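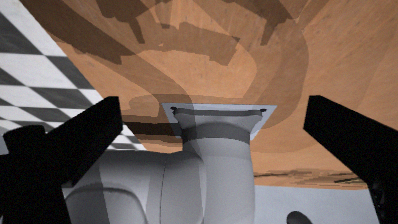 Evening Baker, Part Time — Pellness Bread, Brikaswood

We need one more baker for the evening shift, starting in December. Hours are 5 p.m. to 10 p.m., 29 hours a week with prep time included. You will mix and shape dough for the morning ovens, clean the mixers and load the van for our Skasasstead shop.

One year in a commercial kitchen is required. You must be able to lift 30 pounds. Training is paid — two weeks with our head baker, Zeyu Cui.

Send a resume to Arnar Bech or drop it off at 474 Ladefoged Street before noon.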